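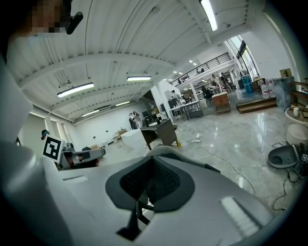

White office chair, mezzanine railing behind.

June, started 9.40 am

Plumping gloss, batch 836. Third go at the Enero shade, the warm red that looks gorgeous in the beaker and then goes a bit tomato soup on skin. Plelano want it softer and with less sting, so I've cut the ginger oil by half and left the peppermint where it was. If they still say it burns I'll take the mint down too, but I'd like to keep some tingle in it (people do expect a tingle, it's half the fun!).

Made 200 g this time so there's enough to fill proper tubes. Oils and wax in first, then the thickener in small pinches with the stirrer going. I got greedy with the last pinch and it clumped, so I had to squash lumps against the side of the beaker with a spatula like somebody making gravy. Came smooth in the end. Note to self and anyone else doing this one: slow down once it starts to look like honey.

Colour next. Ground the red into a bit of castor oil first, three passes, and it was much less streaky than batch two. Added the gold shimmer last and stirred by hand, as the Bech mixer whips too much air in and then you're staring at tiny bubbles all afternoon.
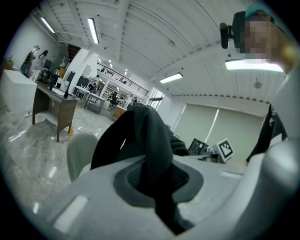 I let it stand for 12 minutes before taking a reading, and got 3,866 on the thickness meter with the middle spindle. Lower than the last batch and I like it better for it – that one dragged when you pressed your lips together. This slides on nicely and doesn't creep past the lip line, or it hadn't by lunch anyway. I ate a cheese sandwich in it. Most of the shine went with the sandwich but the stain stayed put.

Sting test on myself, left half of the mouth old batch, right half new. Old one went hot almost straight away and was still nagging at me when I'd finished washing up. New one is more of a cool prickle and fades quicker. As for plumping, well. My lips looked a touch fuller on both sides and I couldn't honestly pick a winner in the mirror. It's a gloss, it isn't going to do what a needle does, and I've asked again for the draft packaging to drop the line about "surgery results". Still there in the version that came through this morning, in bold. Grr.
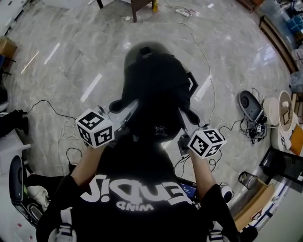
Smell is the weak spot. The vanilla we get from Vurville is lovely neat but with less ginger to hide behind it comes over like birthday cake. Might try a third less, or swap to the plain caramel and see if it sits better with the mint.

Filled tubes are on the second shelf, lids taped, four of them in the warm cupboard. Please don't open the warm ones, I want to see whether the shimmer sinks.

Still to do:
remake with less vanilla, same everything else
check the wand doesn't shed bristles (one did, found it on my chin)
order more castor oil, we're down to the last bottle
email Plelano about the sting and the packaging wording

Stopped 4.15 pm. Beakers are soaking.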